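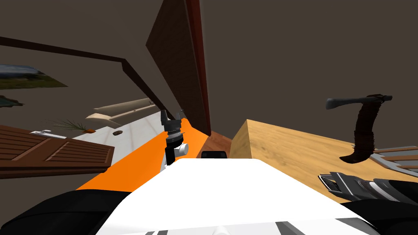 Fleltora Food Buying Club
Minutes of the January meeting, Baloyi Street hall

Present: Vibeke Ladefoged (chair), Riaan Jacobs (minutes), and members from 29 households. Meeting opened at 7:10 p.m.

1. Minutes of the last meeting

Accepted with one correction. The minutes said that members "welcomed" the Grikell offer. Several members said they had done no such thing and had asked for the price per pound. Changed to "heard."

2. Grikell offer

Vibeke read out the letter from Grikell, who want to take over our dry goods orders from March. The letter promises savings on flour, rice, oats and beans. It gives one price, for a full order of flour: $265 delivered.

Our last flour order from Himo, for the same weight, came to $286. On paper that is a saving of $21. Riaan pointed out that Himo's price includes carrying the sacks inside, and that Grikell's letter says "curbside." We have had curbside before. It rained.

A member asked if $265 was an opening price or a lasting one. The letter doesn't say. Another asked how a firm can promise savings on beans without naming a price for beans. Vibeke said she had put this question to Grikell by phone and was told that prices "reflect the market." The meeting did not find this helpful.

There was some support for trying Grikell on a single order. Those in favor said we have used Himo for years without checking and may well be paying too much. Those against said they could see no sign of that in the letter, beyond one number picked by the seller.

Agreed: no change of supplier for now. Vibeke to ask Grikell in writing for a full price list, the length of time the prices hold, and the charge for carrying goods inside. If there is no list by the next meeting, the item is dropped.

3. Short weights

Two households reported light bags of lentils after the last share-out. Riaan weighed the returned bags and found both under. He does not think anyone is helping themselves. He thinks the hanging scale reads wrong when the bag swings, and people are in a hurry.

It was suggested that we buy a digital scale. Asked for the cost, the member making the suggestion did not have it. Held over.

In the meantime, bags are to hang still before anyone reads the dial, and a second person is to read it too.

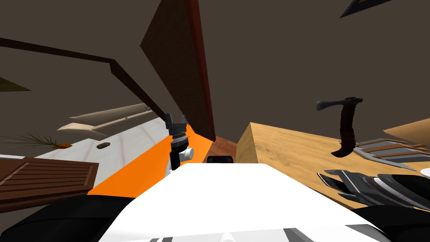 4. Labels for the storage tubs

Vibeke reported that the tub labels are peeling and that at least one tub of bread flour went home as cake flour. She proposed printing new ones, with a color for each type of goods. Riaan doubted this would help, as we had colors once and people argued over what was green and what was teal. He would sooner have large black type on a plain white label, with gray and black stripes along the lower edge like those on the white panel in the picture, and the packing month written by hand above the stripes. Members were mostly willing. One said the stripes would do nothing for anyone who doesn't read labels in the first place. Noted.

Agreed: Riaan to make a test sheet for the flour tubs only. No bulk printing until the test labels have been through a share-out and stayed on.

5. Late payments

Vibeke asked that orders be paid for before they are placed. At present people pay on collection, and the club carries the cost if they don't come. A member said that paying first would put people off. Vibeke asked which people, and none were named. Several members wanted to know how much is owed right now. The figure was not ready and will be brought next time.

Vote put off until the figure is available.

6. Spring newsletter

Offer received from a member's cousin to design a newsletter at no charge. The meeting asked who would write it. No offers. Item closed.

7. Any other business

The key to the side door is missing again. Whoever has it should return it to Vibeke.

Olive oil orders close at the next meeting, with no additions by text message afterward.

Meeting closed at 8:35 p.m.

Minutes taken by Riaan Jacobs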